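Last updated: April

Pre-run inspection, two-arm cell, cluttered scene set
Study: effect of wall pattern on grasp success
Inspected by: Anselmo Guerra
Cell name: Waltitz

Complete before the first episode of each block. Mark OK, FIX or N/A. Write a comment for anything other than OK.

1. Emergency stop pressed and released, both arms drop out and recover. OK.
Comment: Left arm took a second try to re-enable. Same as the last block. Logged under Mfinanga.

2. Base bolts, left and right. OK.
Comment: Witness marks line up on both plates.

3. Cables clear of the elbow and wrist through full travel. FIX, then OK.
Comment: Right cable was pulling at full reach. Gave it more slack and ran the travel test again – no contact.

4. Gripper fingers: wear, cracks, even closing. OK.
Comment: Left pair replaced before this block. Right pair is original and should be swapped at the next stop.

5. Wrist cameras tight, lenses clean, both streams live. OK.

6. Speed limit set for contact tasks. OK.
Comment: Limit file is the Elitport version. Do not load the older one. It has no force cutoff on the right arm.

7. Wall panels secured, no loose corners inside arm reach. OK.
Comment: Plaid set fitted for this block. The plain gray set scored 82 percent on the key task over 174 episodes. Plaid has to be run with the same start poses or the two numbers can't be compared.

8. Background props placed per the layout sheet and outside the planned paths. OK.
Comment: Pillow and plush stay at the back. If an arm moves either one, stop the episode and mark it void. Do not reset by hand with the arms enabled.

9. Floor clear of loose hardware. See note at the end.

10. Policy checkpoint matches the run sheet. OK.
Comment: Checkpoint 729. Trained without any plaid panels, so a drop in success is expected and is not a fault. Report it as a result.

11. Operator position and second person. OK.
Comment: 2 people for the first ten episodes, one after that.

Check during the block
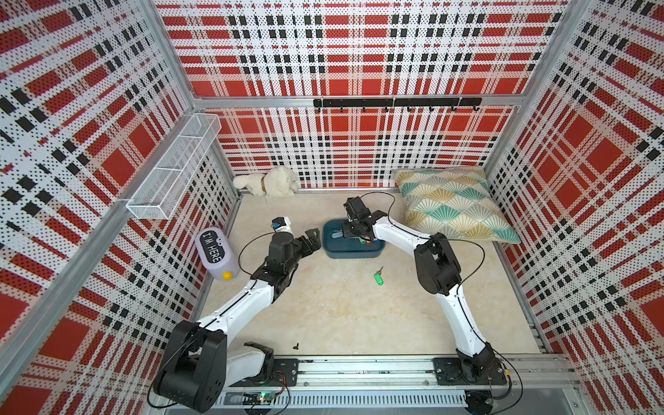

Raltenberg Manipulation Group – Cell Safety and Methods

Right gripper down in the teal tray with its fingers among the keys, left gripper open beside the lavender bottle. Check finger height at this point in the task. If the fingers press on the tray bottom, the force reading climbs and the grasp gets scored as a contact when it should be a miss.

The key with the green tag out on the floor, in front of the tray, is to be scored separately from the keys inside it. Earlier score sheets put them together. Please use the new column.

Hook rail and wire basket on the walls: leave both empty for this block. Hanging items come in with the next layout.

Note on item 9: small dark piece on the floor by the left base plate, possibly a screw. Disable both arms before reaching in for it. If it is a screw, check the left mounting plate again before the next episode and change item 2 to FIX until that is done.

Open items
– Left arm re-enable, second try needed (Mfinanga log)
– Right finger pair, replace at next stop
– Floor piece, identify and remove

Signed: A. Guerra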